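Workshop notebook, Orotstead bench
25 April 2025
3 comments · 1 share

Carrying on with the tableware task by teleop. Jarmila Gajdoš drove, I ran the recorder and kept the log. Episode counter stood at 433 when we sat down.

Before we started I went back over what we changed since February. The old instruction sheet said "clear the dishes" and left it to the operator, and when I replayed those episodes every driver had done it differently. One of them went in from the side, another from straight above, and a third used both arms for things that need one. The Kováčik trainer will fit anything you give it and then it wavers at the point where the demos disagree. So the sheet now says which arm, which side of the rim, and where to let go. Jarmila rewrote it in five lines and I've taped it inside the back cover of this book.

Plates first. Rule for plates is left arm only, gripper pointing down, one finger either side of the rim. The right arm stays open and waits on its own side, clear of the stack. I had wanted it parked at home position but Jarmila prefers it hovering. Her argument is that the second half of the task starts from there and the policy shouldn't have to learn a jump. Fair enough, we'll keep it that way for the whole set and not mix.
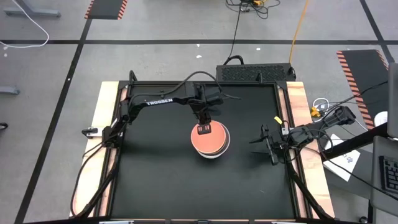
The leader arms need their gravity compensation looked at again. Jarmila says the left one feels heavy at the elbow after long sessions and she starts to let it sag between moves. It shows in the joint plots as a slow droop whenever she pauses to think. I can trim the pauses at the beginning and end of an episode but not the ones in the middle, so it's better fixed at the source. I've put it on the Menduvbridge list.

Also changed the gripper mapping. It was linear, full squeeze on the leader to full close on the follower, and the useful part of the travel was all bunched at one end. Now there's a softer curve near closing. Jarmila noticed it inside two episodes and said it was much easier to hold a light grip. We tossed those two so that everything kept is on the same mapping.

Next was bowls. These are harder to show than plates. The driver has to choose a point on the rim, put one finger inside and one outside, and come down without shoving the bowl along the bench. Most of what we threw away was pushing — the inside finger touches early, the bowl slides, and the driver chases it. A person recovers from that without thinking. I don't mind a few recoveries in the set, but I want them tagged, and the tag has to be put in at the time or I'll never find them again.

Things I noted while she was on approach:

- Start wide. She opens the fingers fully well before the bowl and leaves them open. Earlier drivers opened late and the wrist view had no consistent look to it.
- Slow down for the last hand's width. The wrist cameras smear if you come in fast. Exposure is fixed now and I'm not going to touch it in the middle of a set.
- Drive from the wrist views for the last part. If the driver looks over at the real bench they are using something the policy won't have.
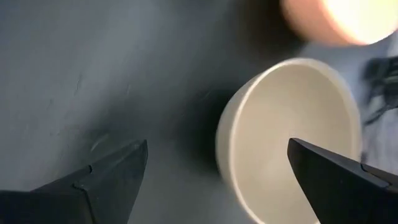
That last one is a matter of discipline more than anything. We tried a cardboard screen at Ovosley so the operator couldn't see the arms directly. It worked, though everyone hated it. Jarmila says she can do without the screen if the monitor is brought up to eye height, so I raised it on two paint tins and she stopped glancing across. I'd like a proper arm for it. The paint tins are wanted back.

Shadows came up again. With the overhead lights on and the blinds open you get a strong dark patch on one side of each bowl, and it swings over the day. I used to try to keep the lighting constant. I've given up on that and I'm letting it vary, and I write the blinds setting in the episode notes. If the grasp point turns out to be following the shadow we'll see it in the evaluation, and then I'll have the notes to sort by.

Layout between episodes: I've been resetting by hand from the printed position cards. It's dull work but it stops me from putting everything in the same comfortable places. Colours get mixed as well, and some bowls go down tipped on the bench. Jarmila asked whether a tipped bowl should count as a target or only as clutter. For this set they're clutter. Tipped bowls as targets will be a separate task with its own sheet.

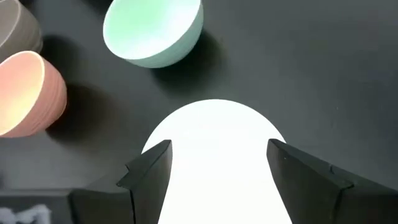

White pieces are a nuisance in the wrist view. They blow out close up and there's hardly any edge left to aim at. Jarmila was going mostly on where the outline met the bench. I'd sooner drop the exposure a notch for the next set than have the drivers guess. Needs a new calibration if we do, so it has to be decided before anyone records.

Counter read 523 at the end, so 90 recorded. I haven't been through them for keepers yet. Disk on the recorder is getting full and the older raw files should go to the Menduvbridge store before the next session.

To do:
- gravity comp, left leader elbow
- key on the pedal for tagging recoveries, so the driver's hands stay on the arms
- second set of position cards, the first lot are going soft at the corners
- ask Jarmila for her notes on the wrist roll, she had a way of doing it in one move that I didn't write down
- monitor arm
- return paint tins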